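Print this page | E-mail this article

3. Materials and Methods

3.1 Households and collection

The study followed 137 households in two districts served by the Zollport transfer station. Each household agreed to keep its dry waste apart from food scraps and to hand it over once a week, on Friday, in a numbered bag. Glass and metal were left out because the town already collects them at the curb. Bags were weighed on arrival and opened within a day. Over the whole period we received 474 bags. A few had split in transit, and these were weighed but not sorted.

We asked households not to change what they bought or how they threw it away. Some did anyway. In the exit interviews, several people told us they had started flattening boxes or folding wrappers because they knew someone would be looking at them. We return to this in Section 5.

3.2 Sorting categories

Earlier work in the district used four categories: paper, rigid plastic, film, and other. We found this too coarse. The "other" group grew so large in the pilot that it told us very little, and most of what ended up in it was small, light and made of more than one layer. We therefore used the six-way scheme drawn up by Vasić for the Nonwood survey, which splits film into clear and printed, and gives disposable hygiene items a category of their own. Face masks go in the last of these, whatever they are made of.

Small mixed loads were the hardest to code (Figure 2). A torn sheet of paper and a plastic package may weigh almost the same, and a sorter working quickly tends to put both with whatever came before. We asked sorters to spread each load on a table before assigning anything, and to code the larger pieces first. 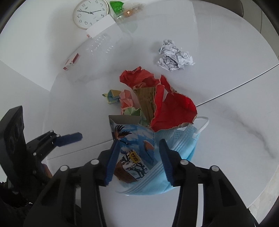 Figure 2. Mixed items on a table: torn paper, packaging, a green wrapper and a light-blue disposable face mask.

3.3 Agreement between sorters

Two sorters coded every sixth bag separately. Agreement was high for paper and rigid plastic and lower for printed film, where the main trouble was paper with a thin plastic coating. Varghese settled the disputed items by tearing them - a coated sheet stretches a little at the tear and plain paper does not. This is a rough test, and it fails on very thin coatings. Items that could not be settled were entered as unknown and kept in the totals by weight.

3.4 Weighing

Loads under 900 grams were weighed on a bench scale and heavier ones on the floor scale at the station. The two scales were compared each morning using the same test weight. The floor scale drifted in May and was replaced, and bags weighed on it in the week before the change were left out of the analysis.

Reader comments (3)

makris_d: Did you correct for moisture? Paper from our building is always damp by Friday and it throws the weights off badly.

Doina Vasić: We did not dry the samples. There is a short note on it in Section 5.

Flutari: The tear test also works on receipts, most of the time.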